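홈 | 뉴스 | 연구·기술 | 칼럼 | 구독

연구·기술
4월
글 Loan Khúc

모자 하나 집는 데 논문 한 편, 드레스턴의 '꼭지부터' 전략

로봇이 공중제비를 도는 영상이 넘치는 시대에, 드레스턴(Drestton) 연구실은 야구 모자를 들여다보고 있다. 이곳 연구진이 이달 공개한 보고서의 주제는 로봇 팔 두 대로 구겨진 모자를 다루는 방법이다. 사람이라면 통화를 하면서도 해치울 일에 본문이 꽤 두툼하다.

보고서의 논지는 제목보다 소박하다. 모자처럼 흐물흐물한 물건은 놓일 때마다 모양이 바뀌니, 전체 형상을 맞히려고 애쓰지 말고 손가락이 닿을 곳의 좁은 부위만 제대로 알아보자는 것이다. 연구진은 이 방법에 '마스트버그(Mastberg)'라는 이름을 붙였다. 빙산 같기도 하고 북유럽 가구 같기도 한데, 이름의 유래를 묻자 돌아온 것은 긴 침묵이었다.
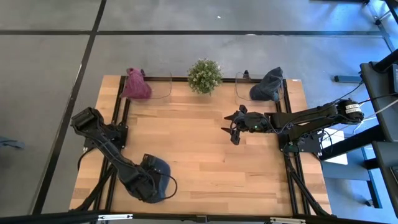 작업대 양쪽에 로봇 팔이 한 대씩 달린 드레스턴의 실험 장비.

마스트버그의 학습 자료는 사람이 팔을 직접 조종해 보인 시범 1030회다. 조종은 연구원들이 돌아가며 맡았다. 처음에는 누구나 욕심을 내서 챙을 덥석 물려다가 모자를 책상 너머로 밀어냈고, 그 실패들도 지우지 않고 자료에 넣었다고 한다. 보고서에는 이 대목이 '다양한 접촉 조건의 확보'라고 적혀 있다. 학계의 번역 솜씨는 여전하다.

비교 대상은 같은 연구실이 예전에 내놓은 '플록빌(Flokville)'이다. 플록빌은 모자의 입체 모형을 먼저 통째로 복원한 뒤에 잡을 곳을 고른다. 반듯하게 놓인 모자 앞에서는 우등생인데, 안쪽으로 접힌 모자를 만나면 존재하지 않는 챙을 상상해 놓고 허공을 집는 버릇이 있었다. 연구실 사람들은 이 동작을 '악수'라고 불렀다. 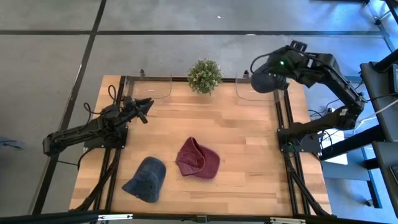
하필 왜 모자인가?
뻣뻣한 챙과 물렁한 천이 한 물건에 붙어 있어서다. 연구진의 설명에 따르면 수건은 전부 부드럽고 컵은 전부 단단해서 전략을 하나만 세우면 되지만, 모자는 어느 쪽을 잡느냐에 따라 따라오는 움직임이 달라진다. 값이 싸고 떨어뜨려도 깨지지 않는다는 점도 예산 담당자에게는 호소력이 있었던 모양이다.

새 방법의 핵심은 손목에 단 카메라다. 위에서 내려다보는 카메라가 대강의 위치를 알려 주면, 마지막 순간의 판단은 손목 쪽 화면이 넘겨받는다. 말하자면 본사는 방향만 정해 주고 현장이 알아서 하는 구조인데, 대부분의 회사와 달리 여기서는 현장의 의견이 실제로 반영된다.

두 화면의 말이 서로 다를 때가 문제였다. 초기 버전은 둘의 평균을 냈고, 그 결과 손가락은 두 카메라 중 어느 쪽도 권하지 않은 지점으로 성실하게 내려갔다. 지금은 거리가 가까워질수록 손목 쪽에 무게를 실어 준다.

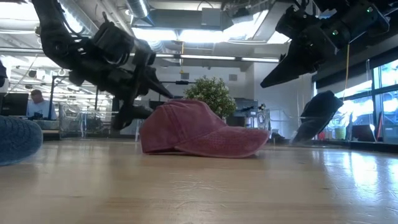
팔 두 대의 역할 분담도 손을 봤다. 플록빌 시절에는 왼팔과 오른팔의 담당을 미리 정해 두었는데, 모자가 경계선 위에 놓이면 둘 다 나서거나 둘 다 사양했다. 마스트버그에서는 접근하기 쉬운 쪽이 먼저 움직이고 다른 팔은 비켜서 기다린다. 양보에도 시간 제한이 있어서 5초가 지나면 순서를 다시 계산한다. 사무실 회의에도 도입해 볼 만하다.

성적은 어떨까. 연구진은 모자를 매번 다르게 구겨 놓고 두 방법을 번갈아 시험했고, 접힌 모자에서 새 방법이 더 자주 성공했다고 밝혔다. 특히 도움이 된 것은 정수리의 천 단추였다. 봉제선이 모두 그리로 모이니, 모자가 아무리 흐트러져도 단추만 보이면 나머지 방향을 짐작할 수 있다는 것이다. 야구 모자를 쓰는 사람 대부분이 존재조차 잊고 사는 부품이 뜻밖의 이정표가 된 셈이다. 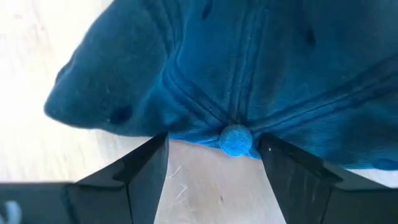

물론 단추가 보이지 않으면 이야기가 달라진다. 뒤집힌 모자에서는 두 방법의 차이가 거의 사라졌고, 보고서도 이 점은 순순히 인정한다. 챙이 밑에 깔린 경우도 까다롭다. 마스트버그는 이럴 때 천을 살짝 당겨 본 뒤 다시 살피는데, 당기다가 더 심하게 구겨 놓는 일이 있어서 재시도를 8회로 제한했다. 그 뒤에는 얌전히 포기하고 사람을 부른다.

속도 역시 자랑거리는 못 된다. 연구진은 신중함이라고 표현했지만, 옆에서 지켜보면 중고 시장에서 모자를 고르는 손님에 가깝다. 망설임의 상당 부분은 손가락이 천에 닿기 직전에 일어나며, 다음 버전에서는 이 구간의 계산을 줄일 계획이다.

자료 정리를 맡은 협력사 아피아(Appiah)는 시범 데이터 일부를 올해 안에 공개하기로 했다. 후속 과제로는 비니가 거론된다. 챙도 단추도 없는 모자라서, 연구실 안에서는 벌써 반대 의견이 2건 접수됐다.

제보 및 정정 요청: 연구·기술 편집부 | 무단 전재 및 재배포 금지 | 맨 위로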